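About Clostard

Clostard is a TV recap and review site run by people who have been let down by a lot of season finales. We cover scripted series, mostly dramas and half-hour comedies, with the occasional soap when one of us gets hooked and won't admit it for three weeks.

Ga-eun Yeo started the site after a recap she wrote for another outlet came back with the word "iconic" added in four places. She had given the episode a C. The first Clostard post was that same recap with the grade put back, and it got 12 readers, most of them related to her.

We now have 702 recaps in the archive. Some of them are wrong. Jae-in Ji predicted in writing that the dead husband on Rojanasak would stay dead, and the page is still up with his name on it. We don't quietly edit old posts to look smarter. If we change a grade after a rewatch, the old grade stays next to the new one with a line about what changed our minds.

How we watch

Every recap is written by someone who saw the whole episode, including the boring part in the middle with the sister's bakery. We try not to work from press screeners. They tend to arrive with a letter telling you which moments are shocking, and then you sit there waiting to be shocked. When we do use one, the post says so at the top.

We are also suspicious of the phrase "it gets good in season two." Maybe it does. That is still ten hours of somebody's life, and we'd like to see some evidence first.
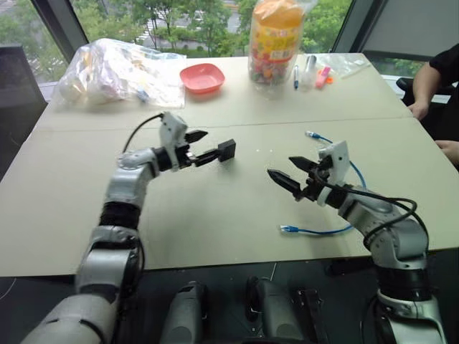 Two robot arms at a table, one holding a small black block.

Zuzanna Bielecka edits everything and cuts most of the adjectives. Ha-rang Wi covers comedies and has strong views on laugh tracks, fake babies and any wedding episode that runs long. Na-rae Pyo handles the mailbag, where the 459 messages about the Zokel love triangle are filed in a folder she has asked us to stop opening.

Money

Readers ask who pays for this, and they should. We run ads and we have a small membership. We don't take payment from networks or streaming services, and we turned down a set visit last December when it came with a list of questions we couldn't ask. It was a short show anyway — six episodes, and one of them was a dream.

Spoilers

Recaps spoil the episode in the headline. Reviews don't. If you are behind on Stesitz, stay off the front page until you've caught up, and please don't write to us about it.

Corrections and complaints go through the contact form. Na-rae reads all of them and answers the ones with a specific episode in them.

Page last updated 25 October 2025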